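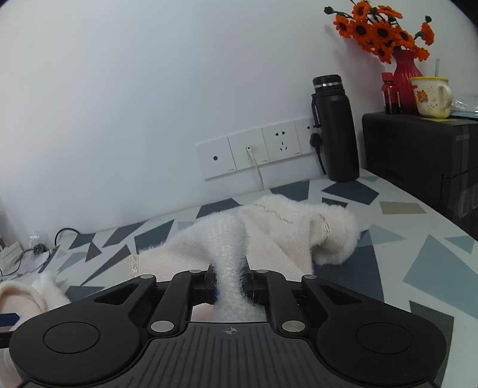

Pull blanc duveteux à galon argenté

Mailles à poil : pourquoi elles boulochent, comment on les lave, comment on les sauve
Rapport de projet, atelier textile et entretien
Dayana Mosquera, Tarun Katiyar, Stojan Perić
Encadrement : Ritu Rathore
Remis le 25 novembre 2025

Point de départ

Tout est parti d'une armoire. En septembre, la ressourcerie Trallmont nous a ouvert sa réserve de pulls invendables, et nous sommes tombés sur des étagères entières de mailles feutrées, rétrécies, couvertes de bouloches. Des pièces parfois magnifiques ! Mohair, angora mélangé, beaucoup d'acrylique brossé, un gilet en alpaga dont la manche gauche était devenue assez petite pour un enfant. Mohit Malhotra, qui s'occupe du tri chez Trallmont, nous a laissé emporter 41 pièces, à condition de lui rendre celles qui pourraient retourner en rayon.

Notre question était simple à poser et beaucoup moins simple à traiter : qu'est-ce qui abîme réellement une maille à poil, et jusqu'où peut-on revenir en arrière avec du matériel de cuisine et de salle de bains ?

Ce que nous avons appris sur la fibre

Une laine est couverte d'écailles microscopiques. Quand on la mouille, qu'on la chauffe et qu'on la frotte, les fibres migrent, s'accrochent entre elles et la maille se resserre : c'est le feutrage. Nous pensions au départ que la chaleur faisait tout. En réalité, le frottement compte énormément, et un pull oublié dans un bain tiède sans qu'on y touche s'en sort souvent mieux qu'un pull frotté avec énergie dans de l'eau froide.

Le mohair a des écailles plus plates et feutre moins vite. L'acrylique, lui, ne feutre pas du tout, il bouloche : les fibres courtes remontent, s'emmêlent en petites boules et restent accrochées parce que la fibre est solide. Sur une laine, la bouloche finit souvent par tomber d'elle-même. Sur un acrylique brossé elle s'installe pour des années. C'est le genre de chose qu'on ne peut plus ne pas voir ensuite, et nous avons tous les trois passé des trajets de tram entiers à regarder les coudes des gens.

Reconnaître la matière sans étiquette

Beaucoup de pièces n'avaient plus leur étiquette de composition. Nous avons donc pris un brin dans une couture intérieure et fait le test de la flamme, sous hotte, avec Ritu Rathore. La laine grésille, sent le cheveu brûlé et laisse une cendre qui s'écrase entre les doigts. L'acrylique fond et forme une perle dure et noire. Les mélanges donnent un peu des deux, et là il faut accepter de rester dans le flou : nous avons noté « mélange » dans le tableau et nous sommes passés à la suite.

Le lavage

Nous avons retenu 12 pièces pour la série complète de lavages, toutes en bon état au départ. Le protocole à la main : une bassine d'eau à peine tiède, une lessive pour lainages bien diluée avant d'y plonger la pièce, un trempage sans frotter, puis un rinçage à la même température. L'essorage se fait à plat, la pièce roulée dans une serviette éponge sur laquelle on appuie. On ne tord jamais. Le séchage se fait à plat également, loin du radiateur, après avoir remis la pièce à ses mesures.

Pour la machine, nous avons utilisé le cycle laine du lave-linge du foyer, filet fermé, essorage au minimum. Résultat qui nous a surpris : sur les acryliques, aucune différence visible à l'œil avec le lavage à la main. Sur les mohairs, le poil ressortait plus couché et un peu collé en mèches, mais un brossage léger le relevait bien.

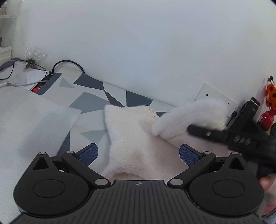 Maille rose pâle sur fond à triangles bleu marine, gris et blancs

Brosser, raser, peigner

Stojan a pris en main toute la partie finition et s'est découvert une vraie passion pour la brosse à carder ! Trois outils ont été comparés : un rasoir à bouloches électrique, un peigne à cachemire et une brosse à carder pour animaux, neuve bien sûr.

Le rasoir est rapide, très satisfaisant, et dangereux. Sur une maille lisse il fait des merveilles, sur une maille à poil long il coupe aussi le duvet et laisse des plaques rases qu'on ne rattrape pas. Nous avons perdu un col comme ça. Le peigne est plus lent, il demande de tendre la maille sur une surface dure et de travailler toujours dans le même sens. La brosse à carder, passée à sec et presque sans appuyer, redonne du gonflant de façon spectaculaire, mais elle arrache des fibres à chaque passage. À réserver aux grandes occasions, donc.

Un mot sur les galons, dentelles et fils métallisés, qui sont le cauchemar de ce genre de pièce. Ils ne réagissent pas comme la maille : un galon qui ne bouge pas, cousu sur un tricot qui rétrécit, se met à gondoler. Quand c'est possible, mieux vaut le découdre, traiter la maille, puis le reposer à points lâches. Dayana l'a fait entièrement à la main sur un gilet, et c'est long, mais la différence saute aux yeux.

Peut-on défeutrer ?

Un peu. La recette qui circule partout (eau tiède et après-shampoing, puis étirement progressif) détend les fibres et permet de regagner de la longueur quand le feutrage est récent. Nous avons récupéré de cette manière 2 pulls que nous pensions condamnés. Le petit gilet en alpaga, lui, n'a pas voulu bouger. Il est devenu une housse de bouillotte et il est superbe.

Limites

Nos observations reposent surtout sur l'œil et la main. Nous n'avons pas eu accès à un appareil d'essai d'abrasion, et notre échelle de boulochage, de 1 à 5, a été remplie par Tarun seul : une deuxième lecture aurait été précieuse. Nous ne savons rien non plus du passé des vêtements.

Suites

Mohit Malhotra a demandé une fiche d'entretien à glisser dans les pulls remis en rayon, et nous en avons rédigé une version courte, jointe en annexe. Nous aimerions continuer au prochain semestre avec les teintures, en particulier les roses et les blancs cassés, qui jaunissent si vite. Tarun a déjà commencé à récolter des pelures d'oignon.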